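# Applying for an artist residency at a research institute with no science background

**tidewrack**

I take photographs, mostly portraits and some landscape work, and I'd like to apply for a residency at a marine research station. The one I have my eye on is run by the Skulby institute and lasts 40 days. The form asks for a "proposed line of enquiry" in 1419 characters, which is an odd limit, and a letter from a host scientist.

I left school with one science qualification and I don't know anyone who works there. Two things I'm stuck on. Do I need to show that I understand the research before I apply? And how do people get a host letter when they have no contacts?

I have a decent portfolio, but none of it is about science. Most of it is people at work — bakers, roofers, a boat yard. 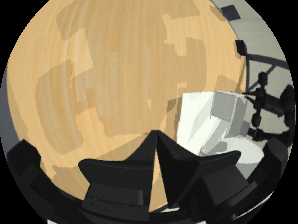

The call closes at noon on a Wednesday in September, so I have a few weeks. I can travel for an interview if they want one. I would also like to know if it is normal for the institute to ask for rights to all the pictures, as the terms seem to say this and I'm not keen.

---

**Plusbridge_Annex**

I did one of these at a geology department and have sat on the selection side once since then. There were 106 applications for one place that year.

You don't need to understand the research in depth. You do need to have read what the group does and be able to say in ordinary words what you want to look at. "I want to photograph the people who maintain the tanks and sort the samples" is a better line than two paragraphs on the mystery of the sea. Your boat yard pictures are useful for this. Put them first.

For the host letter, look at the staff page and pick someone whose work you can follow. Technicians and early career staff often reply faster than heads of group, but check the rules on who is allowed to sign. Write a short email with three pictures attached and say plainly that you need a letter and by what date. Offer to draft it. I wrote to four people and got one yes, one no and two silences.

Write the enquiry section at double the length and cut it down. Spaces usually count towards the limit, and online forms tend to chop the end off without a warning.

On rights, ask before you sign. Mine wanted the lot. I asked for a licence instead, so that they could use the pictures for their own reports and website and I kept the copyright. They agreed in one email.

---

**kelp and kettle**

Check if it's paid. Some only cover the room.

---

**Jonley Darkroom**

Agree with most of the first reply, but I'd phone as well. Press offices at these places are often glad to pass you on to somebody.

Also look at the Grímsdóttir bursary if travel is a problem. It pays 60 per cent of fares for visual artists, or did when I last applied. You have to claim it before you go and keep the tickets.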